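Home Files Issues Wiki Releases Log in

# biddale-rally-legs

Timing and route data for the Biddale classic car tour, all the years we have paper for. Put together by Perihan Kaplan and Gonçalo Sampaio, scans by Daichi Tanabe. Questions to Perihan first please.

## What's in it

One row per car per leg. 3,845 rows. Old saloons, vans, a few 4x4s, one milk float (class X, leave it out if you're doing averages).

- `legs.csv` – the main table
- `cars.csv` – make, model year, engine size, class
- `controls.csv` – where the time controls were, with grid refs
- `notes/` – marshals' comments typed up as written, swearing removed

## Columns in legs.csv

| column | what it is |
|---|---|
| `car_no` | door number. NOT unique between years, always join on year as well |
| `year` | four digits |
| `leg` | 1 upwards, restarts each day |
| `out` | time out of control, 24 hour |
| `in` | time in. Blank = did not arrive |
| `odo` | odometer at the end of the leg, as read by the crew |
| `pen` | penalty points |
| `src` | `card`, `sheet` or `memory` |

`odo` is miles unless the car is foreign, then it's whatever the dial said. We haven't converted. There's a `units` column in cars.csv, mostly filled in.

`memory` means Rainer Ackermann told us over the phone. He's usually right but don't publish from those rows without checking. 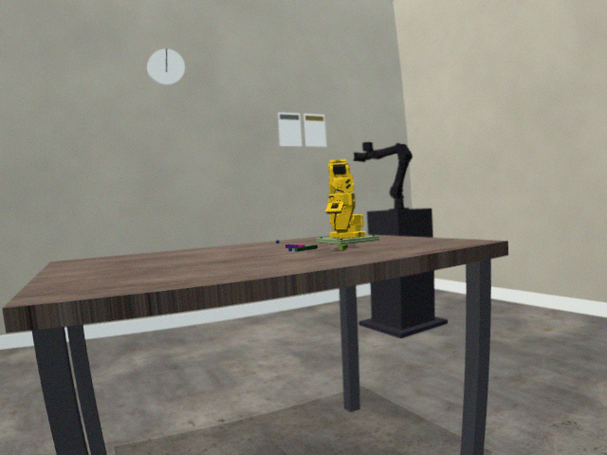

Page last changed: 02/11/2019

## How it was collected

Time cards handed in at the finish, then typed by two of us seperately and compared. Where we disagreed we went back to the card. Where the card was unreadable (rain, oil, tea) the cell is blank and `src` is still `card`.

Early years used the Jivville sheets, one big sheet per control instead of a card per car. Different layout, so penalties had to be worked out again from the times. Done by script, see `tools/jivville_pen.py`. It assumes the old rule: 2 points a minute late, nothing for early. Early arrivals did get penalised later on. Yes it's inconsistent. Compare penalties within a year only.

Later years came off the Nollero timing boxes, exported as text. Clocks on those drift a bit. Asuka Imai worked out a correction per box and it's already applied, dont apply it twice.

## Known problems

- Leg 4 missing completely for the year the ford was shut. Cars went round by Yagi instead and it wasn't timed.
- Roughly 400 rows have no `odo`. Mostly cars with a broken cable.
- A few engine sizes in cars.csv are clearly wrong, entrants wrote what they liked
- Anything with `pen` over 100 is a crew that missed a control, it's a flat penalty and not real lateness. Filter them.
- Two cars swapped door numbers halfway through a day. Fixed by hand, see notes.
- Pre-war class is tiny. Don't draw graphs of it.

## Using it

Comma separated, UTF-8, header row. Opens fine in a spreadsheet but watch the times, some programs turn them into dates. Import as text.

To rebuild from the raw files:

 make clean
 make legs

Takes a minute or so. Needs Python 3 and nothing else. If it stops at `controls` you've got the old grid refs file, pull again.

## Names

Crew names are taken out. If you know the cars you'll know who it was – please keep that to yourself. Number plates are out too, except where a plate got typed into a comment. Tell us if you spot one and it'll go.

## Licence

Free to use for anything non-commercial, just say where you got it. Scans of the cards aren't included, ask Daichi.

## To do

- [ ] finish `units`
- [ ] type up the March winter run, cards are in Gonçalo's garage
- [x] door number mixup
- [ ] check class codes against the printed programme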